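How to Level a Desk or Workbench on an Uneven Floor

Bench and Desk Setup / Part 2

Part 1 covered choosing a position for the desk and checking the wall behind it for pipes and cable. Part 2 deals with getting the top level and keeping it that way. The method applies to four-legged desks and light benches up to 6 feet long. Desks with a T-shaped base or a single column are handled differently and are left to Part 4.

Read the whole procedure once before starting. Allow an hour for a first attempt.

What you need

A 24-inch spirit level, checked as described below
A 48-inch straightedge (a length of aluminum bar is fine)
A pencil and masking tape
A tape measure
An open-end wrench to fit the foot locknuts, usually 13 mm or 1/2 inch
Plastic shims in assorted thicknesses, if the legs have no adjustable feet
A marble or ball bearing for the final check

Phone levels are good for a first look. Most phones have a camera bump that tilts the case, and the reading drifts with temperature. Use the spirit level for anything you intend to lock down.

Checking the level itself

Set the level on any reasonably flat surface and mark both ends with tape. Note where the bubble sits. Turn the level end for end, put it back on the same marks, and read it again. If the bubble sits in the same place relative to the lines, as seen from your side, the level is accurate. If it moves to the opposite side, the vial is out, and the true reading is halfway between the two.

A level that is slightly out can still be used. Take every reading twice, once in each direction, and split the difference. This doubles the work, so replace the level if you do this often.

Step 1. Clear the top and map the floor

Take everything off the desk, including monitor arms and clamped lamps. A monitor arm at the rear edge can bend a thin top enough to give a false reading.

Put the desk where it will stand and mark the position of each foot with a tape cross. Move the desk out of the way. Lay the straightedge across each pair of crosses with the level on top, and raise the low end until the bubble centers. Measure the gap under the raised end and write it on the tape. Do this for the front pair, the back pair, the left pair, the right pair, and both diagonals.

The foot with no gap in any direction is standing on the highest point of the floor. Mark it H. This is the reference foot and it stays at its shortest setting through the whole job.

If the diagonals do not agree with the sides, measure again before doing anything else. The usual cause is grit under the straightedge or a raised board edge between the marks.

Step 2. Check the frame before you blame the floor

A desk that rocks may have a twisted frame. Slacken every bolt between the legs and the crossrails by half a turn. Set the desk on its marks and press down over each leg in turn. Retighten the bolts in a diagonal sequence, a quarter turn at a time. On bolt-together desks this often removes most of the rock.

Do not overtighten into particleboard. The threaded inserts pull out at a fairly low load and are tedious to replace. Stop when the spring washer is flat. If there is no spring washer, stop when the leg no longer moves under hand pressure.

Welded frames can't be corrected this way. A small twist in a welded frame has to be taken up at the feet like any other error.

Step 3. Set the feet

Screw all four feet fully in, then back each one out by one turn so that none of them is jammed against its stop. Put the desk on its marks.

Starting from H, adjust in this order:

1. The other foot on the same short side. Place the level front to back over that side and bring the bubble to center.
2. The foot along the same long side as H. Place the level left to right over that edge.
3. The last foot. Lower it until it just touches, then a further eighth of a turn.

The order matters. Three feet define the plane of the top, and the fourth only has to meet the floor. If you adjust the fourth foot to correct a level reading, you will lift one of the others and introduce a rock.

Most M8 feet advance 1.25 mm per turn. If the gap written on the tape was 5 mm, four turns will bring the foot close, and the level will tell you the rest. Older American desks often have 5/16-18 threads, at a little over 1.4 mm per turn.

Step 4. Shims, where there are no adjustable feet

Use flat plastic shims and stack as few as possible. Tapered shims are made for door frames and will walk out from under a leg that gets bumped. Two thick flat shims hold better than five thin ones.

Cardboard compresses. Folded paper compresses more. Softwood offcuts work, but they should be as large as the foot and cut so that the load falls on the face of the grain.

On carpet, shimming from above gives a reading that lasts a few days. The pile and the pad settle under load, and they settle unevenly. Load the desk with its normal contents, leave it for a week, and then level it. If the carpet is thick, put a 4-inch square of 1/2-inch plywood under each foot first — this spreads the load and makes the settling far more even.

Step 5. Lock and recheck

Hold the foot still with one wrench and run the locknut up against the leg with another. Tightening the locknut almost always turns the foot slightly. Check the level again after each one.

Put the load back on the desk, heaviest items first, and take a final set of readings: front to back at each end, left to right at the front and rear edges, and once across each diagonal.

How level is level enough? For writing and computer work, half a bubble is acceptable. For a drawing surface, kitchen scale, or turntable, center the bubble. For a sewing machine or a small lathe, the absence of rock matters more than the reading. 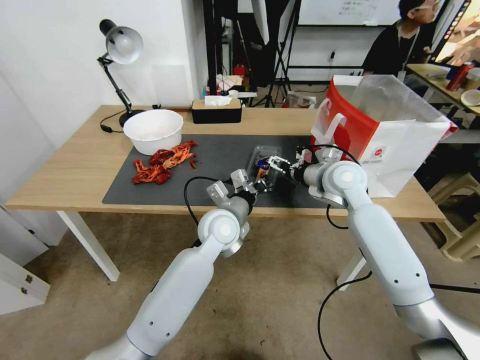
Category: Desks, Mats and Work Surfaces

Working with a mat on the top

Take readings on the bare surface. Rubber and vinyl mats vary in thickness across their width, and a new mat holds the curl from its packaging for some time. A level laid on a mat reads the mat.

If the mat can't be removed, fold back a corner and take short readings with a 9-inch torpedo level at each of the four corners. Corner readings on a thin top will show sag that the center reading hides, so expect them to differ slightly.

The marble check is done without the mat. Set the marble down gently in the middle of the top and let go. Repeat near each corner. A marble that rolls toward the middle from every corner indicates a sagging top. A marble that rolls the same way each time indicates a top that is still out of level.

Dealing with a sagging top

Adjusting the feet will not correct sag. A top that dips in the middle needs support from below, either a steel angle screwed along the underside or a fifth leg. For the angle, use 1-inch by 1-inch by 1/8-inch stock, drill slotted holes to allow for movement in solid wood, and keep the screws at least 1/8 inch shorter than the thickness of the top plus the angle.

Turning the top over is a reasonable option where both faces are finished. The sag will work itself out over some months and then begin again in the other direction.

Troubleshooting

The desk is level but rocks when leaned on. The fourth foot is short. Extend it by an eighth of a turn and try again.

The desk reads level in the morning and not in the evening. On a suspended timber floor, check whether something heavy is being moved nearby. A filled bookcase on the same joists is enough to change the reading.

A foot spins without moving the leg. The threaded insert has come loose in the tube. Remove the foot, tap the insert out, and fit an expanding replacement of the same thread.

The top is level and the drawers still roll open. The drawer unit is out of square with the frame. Slacken its mounting screws, close all the drawers, and retighten.

The desk creeps across a hard floor. Fit rubber-soled feet, or clean the existing ones with warm soapy water. Relevel afterward, as rubber feet are seldom the same height as the ones they replace.

Recheck after the first month and again when the heating season starts. Wooden floors move most in April and October.

Next: Part 3, Routing Cables Under a Fixed Top

Text by Mortimer Haverford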